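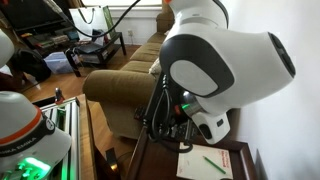 Ticket 114: Side table in the lounge, pencils rolling off

Print | E-mail

June 2020
Logged by Angeliki Vasilakis

Reported fault: pencils won't stay on the dark wooden side table. Grigoris blames a sloping floor. I doubt it, as the table has a raised rim and a pencil ought to stop there.

Tried so far:

Put felt pads under 2 of the legs, as Dorholm's help desk advised. No change that I could see.

Left the green pencil lying across the white notepad for an afternoon. It stayed put, which proves very little - a pad of paper isn't polished wood.

Chrysoula suggests moving the table nearer the sofa. I can't see what the sofa has to do with it.

Dorholm now say the top "may settle" and want to close the ticket. Wood settling in our favour would be a first. Keep open until someone has put a spirit level on it, both ways.

Status: open, waiting for spirit level

Recent tickets
Sofa cushion slides forward
Window catch stiff
Skonditz lamp flickers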